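Stagecraft for Small Things
Handout 4: The Board and the Dark
Instructor: Yaneth Londoño
Bring this on 30 July 2025, with your own board

Where we left off

Last session most of you lit the tabletop beautifully and lost the object on it. Aníbal's walnut was a triumph of wood grain, with a walnut somewhere in it. We are going to fix this with a cheap pale square and a lot of black cloth.

1. The surround

Hang the fabric on three sides and let it fall. You do not need to iron it. Soft folds go quiet when they are dark enough, and a crease only shows if you aim a lamp at it, which at least two of you will.

The table should be dark as well. If yours is pine, cover it. Mudo cloth is fine, and so is an old curtain (ask before taking the ones in the hallway — Dayana did not).

2. The board

Put the square near the middle and make it the brightest thing you have. Then place your objects on it and stop. Whatever leans over the board will gray part of it, your own elbow included. Look at how much tone survives between the near-white lower part and the shaded upper part, and at how the pinkish-red ring and the small dark red and pink piece on the right hold up against it. 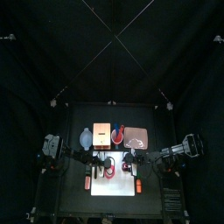
3. Reading the highlight

A rounded object with a bright highlight tells you where your lamp is, whether or not you wanted that known. Move the lamp a hand's width and draw the highlight again. Do this until you are bored, then twice more.

4. For next time

One ring shape, one rounded shape, one narrow dark upright. Three sketches, pencil only. Color is for people who finished the pencil ones.

Reading: Pärn, "Notes on the Pale Ground," the first chapter. The second is mostly about her landlord.

Lamps go back in the Burkudia cupboard, cords coiled.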